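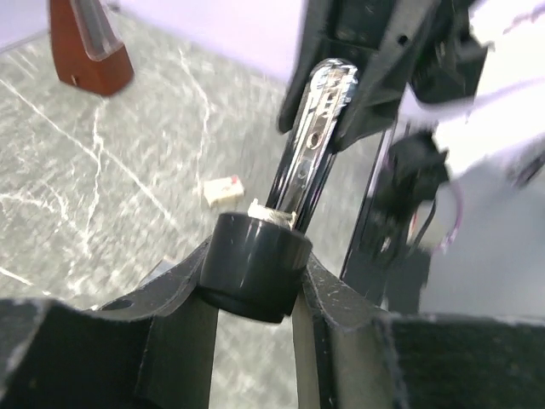

dark gray cap, chrome bar with the slot in it

Ruvent kitchen faucet - fix or replace?
Started by pemden_porch, Plumbing and Fixtures

pemden_porch
Okay, long one, sorry. We bought our house in Pemden in July and the kitchen came with a Ruvent single handle faucet that drips. Slow drip, but I can hear it from the couch and it's making me crazy! I put a bowl under it on Monday before bed and by morning the bowl was full. The guy at Denen Hardware told me a cartridge is 7 bucks and a whole new faucet starts at 70, so obviously I want to try the cartridge first. My husband thinks I'm going to flood the place. Has anyone done one of these? Do I need a special puller or can I just yank it?

gasket_case
Do NOT just yank it. There's a little retaining clip on most of them, and if you miss it you'll tear up the body and then you really are buying a new faucet. Shut off both stops under the sink, open the handle to drain it, plug the drain so you don't lose the screw (ask me how I know), then pull the clip with needle nose pliers.

tworivers
I'll be the grump. Replace it. I messed with a drippy one for two winters, new cartridge, new O-rings, the works, and it dripped the whole time. Ended up spending more on parts than the new one cost me. Life is short.

gasket_case
Did you clean out the seat, though? If there's scale in there you can put in a hundred cartridges and it'll still drip. A cup of white vinegar and an old toothbrush. That's the part people skip.

tworivers
Yes I cleaned the seat. I'm 70 years old, I've cleaned a seat before.

pemden_porch
Ha, okay, settle down you two. We do have really hard water here, the kettle looks like a cave inside. So maybe scale? Also the stops under the sink don't want to turn, and I'm scared to put a wrench on them. I can shut off the whole house at the meter but then everybody yells at me. 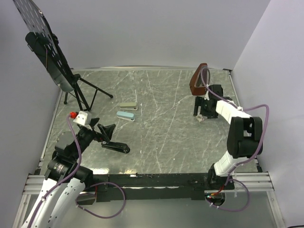 Anyway, my other question is about the sprayer hose, which is stiff and won't go all the way back in. I figure if I'm under there with a flashlight I might as well do both. Is the hose a standard size or do I have to get the Ruvent one? The store wanted me to order it and wait.

lemongrass_lou
Hose threads are usually the same from brand to brand but the quick connect end can be different, so take the old one with you. And check that the weight hasn't slid down the hose! Mine had, and I had already bought a new hose. I get my odds and ends from Lương Supply, they have bins of old stock and let you dig around, and they'll match a cartridge if you bring it in.

gasket_case
+1 on bringing the old part. About the stops - don't force them. Back the packing nut off a quarter turn, wiggle the handle back and forth, snug it up again. If it still won't budge, just shut off the house and let them yell.

tworivers
Or change the stops while the water is off. Old ones that stick will leak the second you touch them. You can get mad at me about the faucet but I'm right about this one.

gasket_case
No argument there.

pemden_porch
Fine, new stops go on the list too. So much for my 7 dollar repair! I'm going to do it Saturday morning, water off at the meter, everybody showered first. I'll take the old cartridge over to Lương before I buy anything. Does the silicone grease have to be the plumber's kind or is the stuff in the garage okay?

lemongrass_lou
Plumber's kind. Get the small tub, it'll outlive the faucet.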